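2025-02-17

Sorting day at the Clindgate bench, and my back knows it. We had 138 pieces in from the Gimska batch this morning, all soft goods, and I'd told myself I'd be done before lunch. Ha! I was still folding at three.

Notes while I remember. The tags on the Siddiqui lot are stapled this time, so keep the little pliers handy and don't pull (I tore one, sorry). Anything with a stretched seam goes on the left shelf with a yellow sticker. I ran out of stickers after 60 and used masking tape for the rest – same meaning, just uglier. The log now stands at 1,178 items since September, which made me feel a bit better about the afternoon.

The slipper-shaped ones are still my least favorite. They won't stack, they roll over when you try to square them up, and I never know which end to call the front on the sheet. I've started writing "wide end" and "narrow end" and I'd love it if we all did the same. 11 of them need their entries redone that way.

Bins next. The paint is going on the gray metal one, and I want to sand the bare patch before it gets any bigger. Nident sells a touch-up enamel that might do, but I haven't checked the color yet.

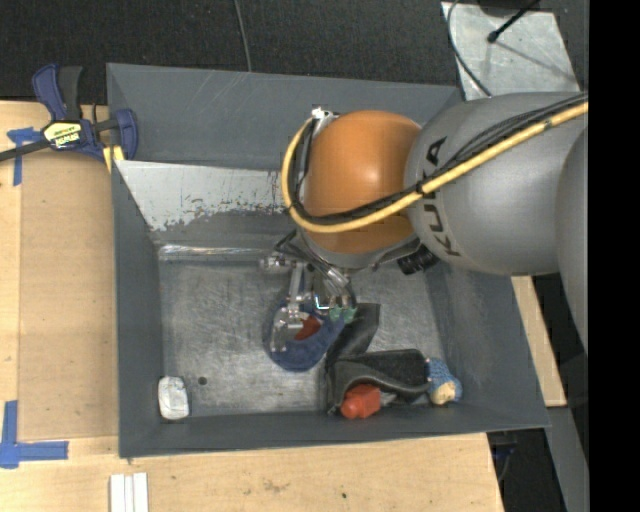
Blue one with the red patch, wide end down. Worn patch on the far wall of the bin.

Still to do: more stickers, sandpaper (fine), and move the tape back to the drawer where it lives.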